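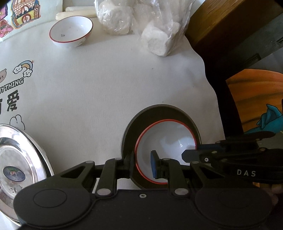
Im März war ich endlich bei Clernness in Hernstead, nachdem ich die Einladung zweimal verschoben hatte (einmal Grippe, einmal Bahn). Tag der offenen Tür, Beginn um 10 Uhr, und ich stand natürlich schon um halb zehn vor dem falschen Eingang. Der richtige liegt hinten im Hof, neben der Fahrradwerkstatt. Falls jemand im Herbst hinfährt: nicht bei »Empfang« klingeln!

Clernness sammelt Vorführungen für ein lernendes System namens Loltura, das später einmal Küchenarbeit können soll. Tisch decken, Schüsseln umstellen, Lebensmittel ein- und auspacken, solche Sachen. Ich hatte mir eine Halle mit großen Roboterarmen vorgestellt und war erst mal ein bisschen enttäuscht, weil man stattdessen in einer Art Wohnküche landet. Die Leute dort nehmen die Greifer selbst in die Hand und machen die Aufgabe vor, immer und immer wieder, und die Kamera am Greifer schaut zu. Nach zehn Minuten war die Enttäuschung weg, weil ich selber durfte.

Ayantu Ambaye hat unsere Gruppe übernommen. Sie leitet die Aufnahmen und redet ungefähr so schnell wie ich, wir haben uns also prima verstanden. Meine Aufgabe: weiße Porzellanschüssel mit rotem Rand greifen, kippen, wieder abstellen. Klingt nach nichts. Man muss aber einen Finger innen und einen außen an die Wand bekommen, und ich habe die ersten Male entweder die Tischdecke mitgenommen oder so zaghaft zugedrückt, dass mir die Schüssel weggerutscht ist. Dazu die zweite Hand mit dem zweiten Greifer – da war ich dann völlig überfordert, das ist wie Rückwärtseinparken mit Stäbchen.

Was mir gefallen hat: Auf den Tischen darf es bunt zugehen. Tischdecke mit Comicfiguren und chinesischen Schriftzeichen, Kinderzeichnung am Rand, ein Beutel mit runden Reiskuchen, dazu die länglichen. Ayantu meinte, auf einer leeren grauen Platte lerne das System vor allem graue Platten. Deshalb wird zwischen den Serien umgedeckt, und zwar richtig, mit anderem Geschirr und anderem Stoff.

Eine Serie hat 32 Durchgänge, danach wird abgelöst. Für die Schüsselaufgabe wollen sie auf 3.000 kommen, 700 hatten sie bei meinem Besuch beisammen. Auch verpatzte Versuche bleiben drin, wenn man sie sauber zu Ende bringt (gut für mich). Weggeworfen wird, was abgebrochen wurde oder wo jemand mit dem Ärmel vor der Linse hängt.

Nach der Kaffeepause ging es in Raum 231 zu Ásdís Brøndum, die die Aufnahmen sichtet. Ihr Programm heißt Admasu und zeigt beide Greifer nebeneinander, mit einer Kurve für die Öffnung der Finger darunter. Sie hat uns zwei Durchgänge derselben Person vorgespielt, einen vom Vormittag und einen kurz vor Feierabend, und man sah an der Kurve sofort, wie ungeduldig der zweite war. Über die Frage, ob man so etwas aussortieren sollte, haben wir dann ewig diskutiert. Ásdís ist dafür, Ayantu dagegen, ich weiß es immer noch nicht.

Den Bus um 16:10 Uhr habe ich deswegen verpasst. Der nächste fährt eine Stunde später, Bäcker gegenüber hat bis sechs auf, der Mohnkuchen ist zu empfehlen.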